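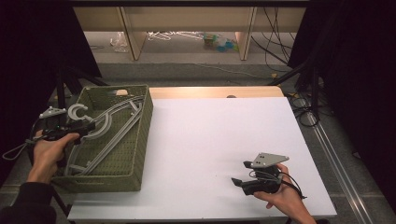
Recording a bimanual task with the Girura hand-held grippers

A demonstration set is only as good as the way the operator holds the grippers. The steps below cover the hanger sorting task, in which one hand takes a hanger out of a tangled basket and passes it to the other over a clear work surface. In the starting arrangement the basket of grey hangers sits on the left of the white tabletop, the left gripper works just above it, and the right gripper waits over the bare surface with its fingers pointing left. Keep to this layout for the whole session. If you need a mirrored version, record it as a separate set.

Before you start

Charge both grippers and connect them to the Hapeta logger. Open and close each one fully, 2 times, while watching the jaw trace. The trace should return to the same value when closed. If it drifts, run the zero routine and repeat.

Check that the cables run outward, away from the space between your hands. A cable that crosses the middle will pull on the wrist during the handover, and the pull ends up in the recorded path.

Recording

1. Start the logger and hold both grippers still until the tone sounds. Meker uses this pause to align the two hand tracks.

2. Move the left gripper to a hook. Approach from above at an even speed. Pick a hanger whose hook is clear of the others.

3. Close on the neck of the hook and wait for the jaw trace to level off before lifting.

4. Lift slowly. If a second hanger comes up with the first, lower both and try again within the same episode – recoveries are useful and should stay in the data.

5. Bring the hanger over the open surface. Close the right gripper on the bottom bar, then open the left. Both jaws must be closed together for a moment, or the handover will be rejected at import.

6. Lay the hanger flat, withdraw both grippers and hold still for the closing tone.

Keep your elbows within the reach of the arms that will replay the task. Leaning over the basket is easy for a person and often impossible for a fixed base.

Checking the set

Import the episodes into Meker and sort by length. Very short ones are usually false starts and can be deleted. Our first set held 186 episodes, of which 136 passed the handover check. Most of the rejects came from opening the left jaw too early.

For the default Proltlow training profile, aim for 500 accepted episodes. Rearrange the hangers by hand between episodes, and leave the basket where it is.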